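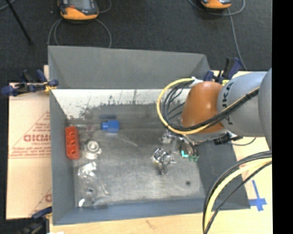
The arm at the bin, Skindau open day, August.

I have been promised robots since I was a boy, and in August I finally went to be shown some. Skindau were holding an open day at their unit behind the Khoo warehouse, with free parking and a biscuit table, and my neighbour Lindsay Ngata had a spare ticket.

The star turn was an orange and grey arm reaching into a grey bin with a handful of bits and pieces on the bottom. A shiny metal part, something round, something red, something bright blue, a crinkly plastic bag. My kitchen drawer, in other words, only with better clamps.

Our guide was Lorraine Kerslake, who had clearly given the talk several times since 10 that morning and was bearing up well. Picking one thing out of a jumble is hard, she told us, much harder than welding the same spot on the same car all day. Shiny things confuse the cameras. See-through things are worse. A man near the front asked what it made of the bag and she said "not a lot" – my favourite answer of the day.

Their best run so far is 348 picks without a person stepping in. The target is 700. A rival outfit called Surer says it has managed 900, and Lorraine said this in the tone my mother used for other people's Christmas cards.

I had expected something sleeker. There was a big loop of yellow cable round the arm, black cables wandering off with it, and a cross of blue tape stuck on the table. I found all this very cheering. I have put up shelves in much the same style.

Lindsay asked whether it could do laundry. Lorraine said socks were a long way off. Then we were moved along to the Plullska stand, where a young man gave us each a pen and a leaflet on conveyor belts, and I went back for another biscuit. They had run out of the chocolate ones by three.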